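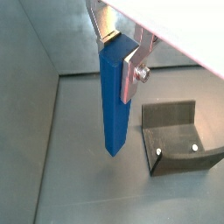 *Long blue block, held vertically.*

From: Jamila Begum
To: grirkelen-catalog
Date: 17 May 2021
Subject: Re: Vulden import, multi-part records and the notes field

Replies inline. I trimmed the parts we already settled in the other thread.

> The February import put every loose part of a set into its own
> record. Search for "puzzle" at the Grirkelen branch and you get
> pages of single pieces, most of them with no parent. Could we go
> back to one record per set and list the parts in the notes?

One record per set, yes. Parts in the notes field, no. Vulden cuts the notes at 200 characters on export and gives no warning. Any set with a long parts list will lose the end of it the next time we sync, and the check-in slip is printed from the exported copy.

The part table is the right place. It takes a short name, a color, a shape and a quantity, and Itine reads it directly at check-in. The import script ignored the parent column because the header was "Parent ID" with a space and the mapping file has "parent_id". I have fixed the mapping. The orphan records still have to be merged by hand, or deleted and imported again. 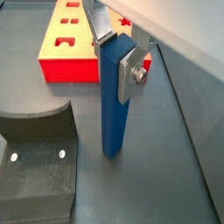
I would delete and import again. Merging keeps the loan history of the part records, but parts were never lent separately, so the history is empty anyway. Take an export first and keep it until the branch has signed off.

> What do we do about color? Half the records say "blue", the rest
> say "royal", "navy" or "dk blue". Patrons search for blue.

Use the plain color term in the color field, always. If a finer term matters for telling two parts of the same set apart, put it in the short name. Search does not expand synonyms, and I do not want to maintain a synonym list for 12 branches.

Same rule for shape. "Rectangular block" for anything with flat faces that is longer than it is wide. Do not use "stick", "bar" or "tower". "Cube" only when all edges are equal. 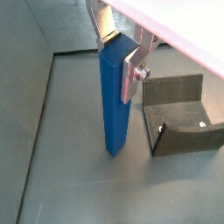

Quantity is a whole number. Do not enter "1 (of 2)" when a part is missing. Leave the quantity at what the complete set should have and record the loss as a condition event, code 7. Itine compares the two and flags the set at the desk. If you lower the quantity, the flag never fires.

> Last one. The labels come out of the Shawky with the final line
> missing. Is that the template or the printer?

Template. It was drawn for the old label stock, and the new stock is shorter. Set the line height to 14 and turn off "fit to width", then print one test label before running a batch. If the barcode scans but the call number is clipped, the top margin is still wrong.

Two things I have not resolved:

- Vulden sorts part names with capitals ahead of lowercase, so mixed entries end up in separate groups. Lowercase everything for now.
- Boards and trays have no agreed term. I have been entering them as parts with shape "board". If anyone prefers a separate field, say so before the import is run again. 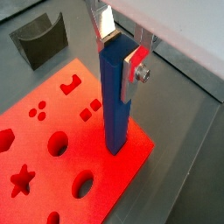

*Blue rectangular block and red-orange foam board with shaped holes.*

The revised mapping file is in the shared folder under the same name as before. The old one is next to it with "-old" added. Please don't edit either in a spreadsheet program, it strips the leading zeros from the branch codes.

Jamila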